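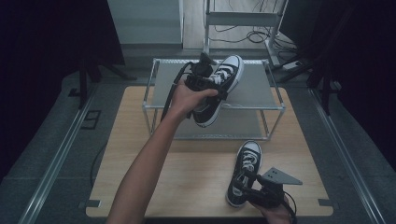

Mei-kuen Hsueh
Recording Secretary, Fillovell Court Residents' Association

Minutes of the September meeting
Ground floor lounge, Friday, 7 p.m.

Chair: Océane Robichaud
Present: residents or proxies for 23 units. The building manager attended for Husance through item 5 and then left.

1. Minutes of the last meeting
Approved with one correction. The note on window cleaning should have said the rear of the building only. The front is covered under the existing contract and was done in June.

2. Elevator
Dilidik replaced the door rollers on the east elevator in August. Residents on the upper floors reported that the doors still reopen once or twice before closing, mostly in the morning. The manager said this was logged and that Dilidik had asked for the times when it happens. There is now a sheet on the lobby board. Please write down the time and the floor.

The west elevator passed its inspection. The certificate has not been posted inside the car yet and Husance will see to it.

A resident asked whether the elevator could be padded for move-ins on weekends. The pads are kept in the locked closet by the mail room and have to be requested two working days ahead. This is already in the house rules but several people had not known it.

3. Hallways and items outside doors
This took up most of the meeting. After the fire marshal's visit, Husance sent a letter saying that nothing may be kept in the common hallways. Residents had questions about what the letter covers, as it names strollers and bicycles but not shoes, mats or umbrella stands.

The manager said the letter covers everything except a flat doormat. Shoes and shoe racks have to come inside. Several residents objected. The one-bedroom units have no entry closet, and in wet weather people have always left boots outside the door. One resident said her rack is narrow and fixed to the wall and has been there for years without a complaint.

The chair read the fire marshal's wording aloud. It asks for the full width of the hallway to be kept clear and makes no allowance for narrow items. Residents accepted that the building has no choice on this, though some felt the notice period was too short.

Agreed:
Husance will extend the deadline to the end of October.
Items still in the hallway after that will be tagged, and removed to storage one week later. They will not be thrown out.
The chair will ask Husance to price a set of cubbies for the unused alcove behind the mail room – for strollers first, then boots if there is space.

A motion to ask for rubber boot trays to be allowed from December through March was put to a vote. It failed, 9 in favor and 14 against.

4. Roof and top floor leaks
Kapoor has finished the patching over the north stairwell. No new leaks have been reported by the top floor units. The ceiling in the stairwell will be repainted once the plaster has dried out, and until then the stained section stays as it is.

Kapoor also recommended clearing the drains twice a year instead of once. The manager will bring a price to the next meeting. Residents asked for it in writing beforehand.

5. Laundry room
Dryer 4 is out of service and is waiting on a part. The change machine has been emptied and will be removed, as all the machines now take cards. Anyone with trouble adding money to a card should call the number on the card reader and not the front desk.

There was a complaint about laundry being taken out of machines and left on the floor. The chair asked residents to wait ten minutes after a cycle ends and then to use the folding table.

The manager left at this point.

6. Association funds
The balance is $131 after the summer cookout. There are no bills outstanding. It was agreed to leave dues as they are and to hold off on new planters for the front steps until spring.

7. Other business
The book swap shelf is full. Please take something before adding more, and no magazines.

Unit 5C is looking for someone to water plants for two weeks in October. Contact her directly through the note on the lobby board.

A resident asked about having the courtyard lights on a timer. Carried over to the next meeting, as the manager had already gone.

Action items
Husance: post the west elevator certificate; send out the new hallway deadline; send the drain price in writing.
Océane Robichaud: write to Husance about the alcove; add the courtyard lights to the next agenda.
Mei-kuen Hsueh: collect the elevator sheet and pass it to Dilidik; post these minutes by the mailboxes.

The meeting closed at 8:40 p.m. The next one will be in November, same room – the day will be posted in the lobby once Husance confirms.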